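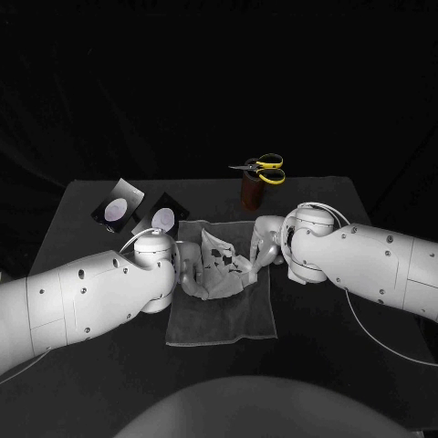
Relatório do projeto – A toalha pequena: uso, lavagem e dobra
26 de maio de 2019

Escolhi as toalhas de mão porque cá em casa há uma gaveta inteira delas e ninguém se entende sobre para que servem (a minha ideia inicial era fazer o trabalho sobre lençóis, mas os lençóis não cabem na mesa). A pergunta era simples: uma toalha turca pequena aguenta ser pano de apoio, pano de limpar e ainda ficar apresentável dobrada numa prateleira?

O material veio quase todo da loja Yazdani, onde comprei em outubro um conjunto de toalhas Gamby cinzentas e dois panos brancos para comparar. Gastei 158 euros no total, contando com os detergentes, e já sei que para o ano faço isto mais barato! Usei o Nolix em metade das lavagens e o Ultora na outra metade, sempre a 40 graus, sem amaciador. Ao todo foram 17 ciclos. O Ultora cheira melhor, o Nolix enxagua mais depressa, e no toque não notei diferença nenhuma até à décima lavagem. Depois disso as do Nolix ficaram um bocadinho mais ásperas.

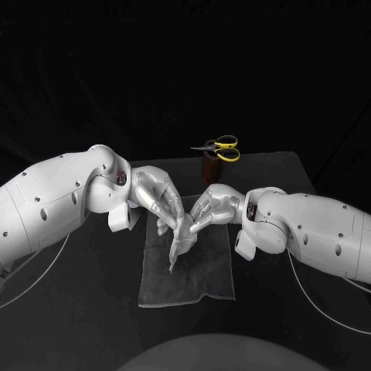
A dobra foi a parte que mais me surpreendeu. Pensava que bastava juntar as pontas e pronto, mas o turco tem corpo e volta para trás se não se alisar a meio. Experimentei em três, em quatro e em rolo, e acabei por gostar mais da dobra em quatro, começada sempre por um canto. Quando se levanta só uma ponta, como na figura 2, forma-se um bico estreito e o tecido parece mais claro onde apanha luz – o que me deu jeito para ver o sentido do pelo, coisa que com a toalha toda estendida me escapava. Passei a alisar sempre para o mesmo lado e as pilhas ficaram bem mais direitas.

A seguir veio o teste do apoio, que consistia em pousar objetos lisos em cima da toalha e ver se escorregavam ou se ficavam com cotão agarrado. 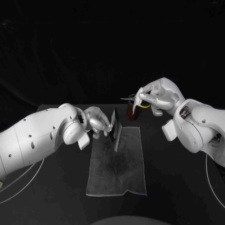 Fig. 3 – Painel escuro e fino, ao alto, apoiado na toalha cinzenta.

Para as superfícies brilhantes o cotão é mesmo um problema. Uma toalha nova larga imenso pelo, e só depois de várias lavagens é que se pode usar à vontade em vidro ou plástico polido. Os panos brancos largam menos, mas enrugam muito mais e qualquer mancha se vê logo. Para apoiar coisas, prefiro o turco, que não desliza na mesa. Para o acabamento ia buscar um pano mais fino.

Quanto ao espaço, a prateleira que usei tem 840 mm de largura e levou duas filas de toalhas dobradas em quatro com folga para os panos. Em rolo cabem mais, só que

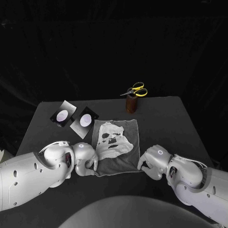

desfazem-se todas assim que se tira a de baixo. Também reparei que a secagem conta imenso: penduradas pelo lado curto, as toalhas ficam com a bainha torta e depois a dobra nunca acerta. Secá-las na horizontal resolve, mas ocupa o estendal inteiro.

O que ficou por fazer: repetir tudo com água fria e pesar as toalhas antes e depois para saber quanto pelo perdem. Faltou-me uma balança decente. Se voltar ao tema, compro também toalhas de outra cor, para ver se o cotão incomoda menos.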